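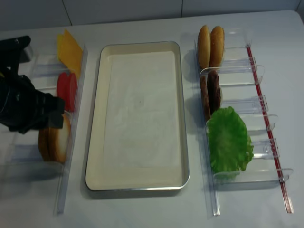
The burger assembly cell at Grelovham, with the left and right ingredient racks loaded and the lined tray between them.

Readers of this blog have asked for a fuller account of how the burger cell is set up at the beginning of a shift and what maintenance it receives. My earlier posts dealt mainly with programming. The present one concerns the table, the racks, the tray and the gripper, together with a repair carried out in June that required me to revise part of the procedure.

The cell is operated at the Grelovham test kitchen, where I am responsible for its daily condition. It consists of one arm, two clear acrylic racks and a tray. The racks were cut for us by Broditz to our own drawings. The control software is Mandagi, and the spare parts for the gripper are ordered through Diteck. The views expressed are my own and do not represent those of the kitchen.

Placement of the racks

All positions in the program are measured from the rear left corner of the table. The left rack is placed first, followed by the tray and then the right rack. The tray is positioned lengthwise, from the back of the table toward the front, and its near edge must be 56 millimeters from the front of the table. I check this with a steel rule at the start of every shift. The distance between the inner faces of the two racks is 392 millimeters, measured at the back and again at the front. When the two readings differ, one of the racks has been turned slightly, usually during cleaning, and it is the right rack that I adjust.

The racks are not fastened down. A fastened rack would hold its position better, but it could not be taken to the sink, and hygiene was given priority when the cell was designed. Small alignment marks on the underside of each foot correspond to marks on the table. They wear away and are renewed every month.

Loading

The left rack receives cheese at the back, then tomato, then bun halves toward the front. The right rack receives the top bun halves at the back, then the patties, with lettuce in the frontmost position. Everything stands on edge. The fingers close on the two flat sides of each item, and an item that leans too far will be gripped by a corner and dropped. A slight tilt is acceptable for cheese, as the slices are thin and seldom stand perfectly straight. Tomato is cut on the slicer at a single setting and is never cut by hand for this cell.

Lettuce remains the most difficult item. A large leaf will spread over the neighboring dividers whatever is done with it, and for this reason the pickup point is taught at the rib and the outer edge is disregarded. I had previously trimmed the leaves to the width of the slot. The practice was discontinued after a comparison showed that trimmed leaves slipped from the fingers more often than whole ones.

The tray is lined with a single sheet of parchment paper. The sheet should lie flat, although minor creases do not affect placement. A raised corner does, and should be pressed down before the cycle is started.

The June repair

In June the gripper began to release buns late. The fingers opened, but one of them lagged, and the bun was pulled sideways before it fell. The fault first appeared after 218 cycles in one day and was absent again the following morning, which led me to suspect heat in the gripper body. That diagnosis was wrong. Crumbs had worked into the guide behind the left finger and had been compacted by repeated closing. As the day went on, more material collected, and the finger slowed. The nightly wipe removed just enough to conceal the problem.

The repair was carried out as follows. The arm was moved to its service position and the power was isolated. Both fingers were removed, the guides were brushed out and wiped with a lint-free cloth, and food-grade grease was applied sparingly. The left finger showed wear along its inner edge, and both were replaced as a pair so that the closing point would remain centered. The work took about 6 hours, a large part of which was spent teaching the pickup points again. Replacement fingers differ very slightly from worn ones, and the tomato position in particular could not be carried over.

The routine now includes removal of the fingers once a week, whether or not any fault has been observed. The guides are brushed at the end of every shift.

Care of the acrylic

The racks are washed by hand in warm water with a mild detergent and dried with a soft cloth. Alcohol cleaners must not be used. One of our first racks was cleaned with alcohol for several weeks and developed fine cracks along the slots, after which it was withdrawn from food use. The clear brackets along the red rod of the right rack are checked for movement after each wash. A loose bracket is pressed back into place and the spacing confirmed before any food is loaded.

A second set of racks has been requested from Broditz, which would allow one set to dry while the other is in use. The drawings have been amended to make the lettuce slot slightly wider. The measurements given in this post apply to the present set only, and I will publish the new figures once the replacement racks have been installed and checked.

Posted 1 September 2026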